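Search the guide Go
Updated 6 June 2024 | By the Avulen docs team
14 comments | 2 shares

Section 4: Running the sink scenes in Starnidico

Welcome to the fun part! By now you have the simulator installed and the arm model loaded, so you can start comparing policies in the kitchen. We love these scenes (the sink is a great test of how a policy copes with tight spaces and tall faucets), and the April release made them much quicker to load.

1. Open the scene list and choose the Kokkinos kitchen set. It holds 2,915 starting layouts.
2. Pick the held-out split. These 244 layouts must stay out of training.
3. Load your policy file and wait for the joint check to pass.
4. Set the seed to 2 if you want your runs to line up with our Prerby baseline.
5. Press Run. The arm moves to its start pose and the episode timer begins.
6. When the batch ends, save the log before you close the viewer.

Note: The success score only looks at the final state of each episode. Replay a few episodes by eye too – you'll learn so much from how the arm approaches the sink!

Note: Camera placement can hide part of the colander behind the arm. Switch views in the replay panel if you lose sight of it.

Caution: Don't change the contact settings between policies. Scores from different settings can't be compared, and the viewer won't warn you.

Caution: A policy that does well in simulation still needs a slow, supervised first run on real hardware. 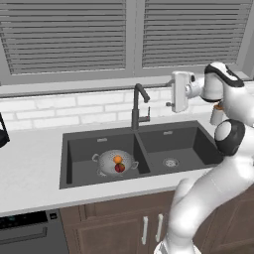
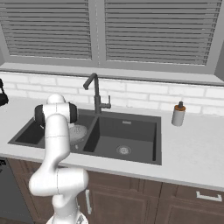

Figure 4-1. Simulated arm at the double sink, two views from the kitchen set.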